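Home | Notebook | Bench Log | Hardware | People | Log in

This site uses cookies to remember your preferences. Accept / Manage settings

Bench log, Sunday, late afternoon

OK, picking up where I stopped with the Jasine fingers. Mali asked me to quit arguing about grippers over lunch and put both of them through the same job, so that's today: tagged blocks, the four-marker board in the middle, the tray up front. Same arm for both grippers, same speed cap, same pick poses loaded from file (I did not hand-tweak them between sets, Tahmineh, I promise).

Metwally fingers went first. 10 picks, 10 good grasps, but the block came up slightly rotated in four of them. You can see it in the tag pose right after the lift, a little yaw kick and then it settles. I think the pads are too slick for these blocks. Last month I blamed the wrist calibration for that same kick and spent a whole evening redoing it, so that was a fun thing to realize!

Swapped to the Jasine set after that. The swap itself took forever because one of the mounting screws is a different length and I put it in the wrong hole (twice). Marked it with a silver pen now. Please don't clean that off.

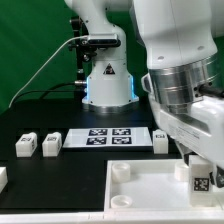

Near arm holding a tagged block just over the tray, marker board behind it.

Jasine results: 10 picks, 9 good, one miss where a fingertip landed on top of the block and the controller faulted out. But zero yaw kick on the nine! The grip is so much more even. If I can fix the approach height I'd take these over the Metwally ones in a heartbeat. The miss was the last pick of the set, and I'd love to know if the pose had drifted by then or if I'd just bumped the board leaning over to restart something. I re-localized afterward and it was off by a hair, so probably me.

Camera stuff. Exposure is at 815 on the Giltasel scale, whatever unit that is, and the tags read fine there. Any higher and the shiny border on the board starts washing out and we lose a corner. I'm leaving it alone. The Navside controller still drops its connection if you open the log viewer while the arm is moving, so DON'T open the log viewer while the arm is moving. Mali has a patch she wants to try.

To do:
- raise approach height for Jasine, rerun the full set
- tape the board down (should have done that in May)
- try Metwally fingers with the grippier pads
- ask Tahmineh where the spare short screws went

Going home, left everything powered down except the Navside box, it's still copying logs.

Recent entries
Wrist calibration, again
Navside dropouts, notes so far
Giltasel exposure sweep
Printing new tags for the blocks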